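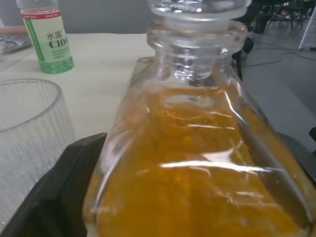
How often should you clean the fingers on a drink-mixing robot?

At every changeover, and again any time something sticky has gone over the side of a glass.

April 2025
By Yulan Lu
219 shares | 18 comments

I know that sounds fussy. I look after a two-armed drinks cell in Jandville, we call it Plellow, and I've spent more of my working life with a damp cloth in my hand than I ever expected to. My opinion, for what it's worth, is that people who run cells like mine put far too much faith in software and far too little in wiping things down.

Syrup is the enemy. It gets into the little diamonds on the gripper pads and dries there, and then the arm that held a tumbler perfectly well before lunch lets it slip by a hair, or hangs on to it a moment too long on release. Somebody opens the laptop and starts fiddling with grip force. I've done it myself! I once lost a whole afternoon in May to grip force, and the cure was warm water and an old toothbrush (soft bristles, please, the stiff ones chew the pad).

So my first rule is pads before parameters. Wash them, dry them properly, look at them under a good light, and only then touch the numbers. While you're down there, look at the upper edges of the fingers too, where the black gets rubbed pale. A scuff there won't hurt anything, but a scuff that has grown since last month means you're clipping something on the way in, and I'd want to know what.
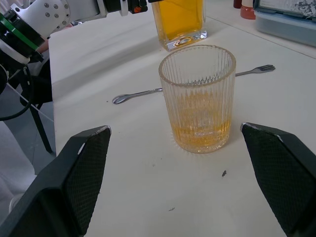

Between the fingers: a ribbed tumbler with a little yellow left in the bottom, fork and spoon behind.

Cosmin Olteanu, who set the cell up with me, disagrees about how often. He'd swap the pads every 2,000 grips and not bother with much scrubbing in between. We've argued about this over a lot of coffee. I think a fixed number is lazy — our last set was miserable at 735 and the one before it sailed well past his limit. Water-thin juice and thick red syrup don't wear a pad the same way, so why would they get the same schedule?

Where we do agree is the table. Keep the bottles and boxes along the back, keep the middle for the glass and whatever is being poured, and teach the positions with the real bottles in place, because a tidy empty table tells you nothing about where an elbow will swing. And check the cables! Run each arm slowly to the far end of its reach and watch the loop at the wrist. If it goes tight, give it more slack before you do anything else that day.

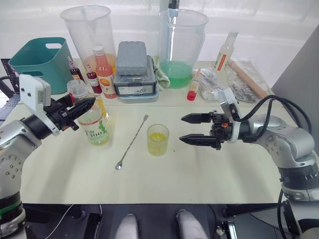 Both arms at the mixing table, supplies along the back edge.

I'd also like more of us to write things down. Ours is a paper notebook with stains on the cover, and it has saved me more trouble than the error log has. Date, which finger, what was stuck to it, who cleaned it. Cosmin wants it moved to a spreadsheet and he can have that argument with me once he starts filling in his own lines.

Filed under: Workshop opinion
Contact the editor | © Aasen Review | Back to top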